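Open day at Rummont

I took an afternoon off in October and drove out to the open day at Rummont. I had signed up for it back in the summer and nearly forgot, until the reminder came with a parking map attached. The map was wrong. Visitor parking is behind the building, past the loading docks, and you walk back to the front to sign in.

They gave me badge number 511 and a lanyard, and a woman at the desk told me the next tour of the robot floor would leave at half past one. That left time for coffee and a look at the posters in the hallway. Most of those were about warehouse work: conveyor speeds, box sizes, a long one about labels. I read two and skipped the rest.

Ikhsan Santoso ran the tour. He has worked on the arms for three years and before that he fixed packaging machines at Cabrera, so he talks like a repair person, in terms of what wears out and what it costs. I liked that. There were maybe a dozen of us, mostly local, with one couple who had brought a teenager thinking about engineering school.

The first stop was the software corner, where they use a package called Zimton to plan the arm's movements. I didn't follow all of it. You give it a goal, it proposes a path, and somebody checks the path on a monitor before the arm is allowed to move. Ikhsan said the checking step is the part visitors find boring and the part he would never give up.

Then we went over to the tabletop station, which was what I had come for. They call the project Grakby. The idea is to have an arm deal with small household things in whatever arrangement they happen to be in. Factory robots usually get the same part in the same position all day long. On this table the objects get moved between runs, and a person types in what the arm should go after.

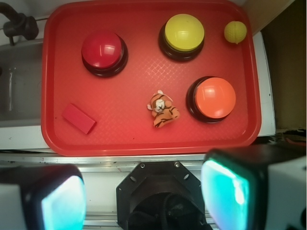 The push buttons get used for two kinds of task. One is pressing, where the arm has to come straight down on the right color. The other is picking, where it has to get hold of the base. Ikhsan said picking was harder to teach, since a rounded cap doesn't give the fingers much to hold on to. A soft toy has its own trouble. It changes shape when you squeeze it, so a grip that looked fine at the start can end up holding a bit of fluff. And a red block on a red tray is there to make life difficult for the vision side.

Somebody asked how many practice runs it takes. The answer was 2,000 for the current set of tasks, most of them done by a person steering the arm by hand controls while the computer records. The teenager asked if that was a paid job. It is, and they hire students for it.

We watched for a good while. The arm is slower than I expected, and quieter. It stops before it closes the fingers, long enough that you start to wonder if something is wrong, and then it carries on. It missed once while our group was there. Ikhsan let it try again on its own and wrote something on a clipboard.

I asked whether any of this would end up in a kitchen. He said not soon, and that he would be happy with a machine that could clear a tray reliably in a lab first.

The tour ended at the gift table, where I bought a mug I don't need. They run the open day every fall and sign-up is free, but the afternoon slots fill first. If you go, park in the back and wear decent shoes, because it is a concrete floor and there is nowhere to sit until you get back to the lobby.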